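Can a robot clear your kitchen table yet? Getting closer! Smaranda Dobre has been trying tabletop pickups since November, and we love how ordinary the job list is.
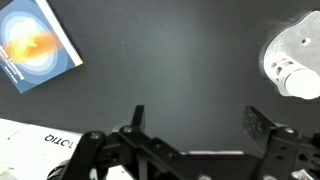

*Gripper over the dark tabletop, with a blue book at upper left.*

Books are hard because they lie so flat. Bottles go much better (Jin-sol Byun got 80 good lifts out of 100 tries with the Drivov software), though a full table still slows everything down.

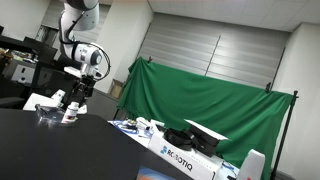
**Flotura Home Robotics Club**

Next up is putting things back on a shelf, and we can't wait. Come by at 4 p.m. and bring a chore!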